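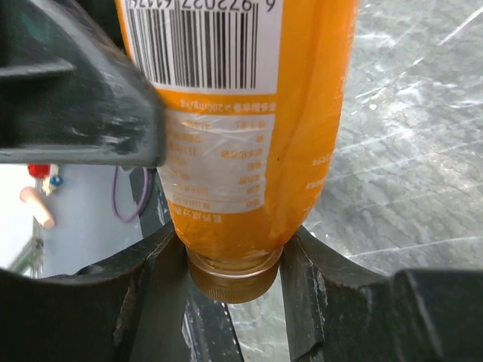

Cap down, label upside down: an orange drinks bottle seen from right beside a robot's two gripper fingers.

Can a robot tidy your kitchen yet?

Reading time: 3 minutes

Think about the last time you picked up a bottle. Did you have to plan it? Probably not! Your eyes found it, your hand went out and your fingers squeezed just hard enough, all while you were thinking about lunch.

For a robot, every bit of that is a puzzle. Which way up is the bottle? Where is the cap? Look at the shiny, slightly wrinkly plastic in our picture. Light bounces off it in little bright spots, and those can confuse a robot that uses cameras to see. Squeeze a soft bottle too hard and it buckles. Squeeze too gently and... splat.

Shape helps a lot. Both of these fingers have a curved notch on the inside, so a round cap or bottle neck can sit snugly between them. Your own hand is much cleverer, with 19 bones in the fingers and palm (and more in the wrist!).

So what can machines do at home already? Robot vacuum cleaners are brilliant at floors, and some robots can cut the grass. Those are single jobs, done over and over. Clearing a table is far harder, because one minute it's a spoon and the next it's a squashy banana.

Some robots in laboratories can fold a towel or load a cup into a dishwasher. They are often slow, though, and they can get stuck if something is in a new place. They are getting better all the time, and it's really exciting to watch.

Try it yourself! Put on thick oven gloves, close one eye and move 9 empty plastic bottles from the table to a box, using only a finger and thumb. How many did you drop?

More to read
Why do robots find socks so difficult?
How does a robot vacuum know where it's been?
Could a robot stack 300 tins in a shop?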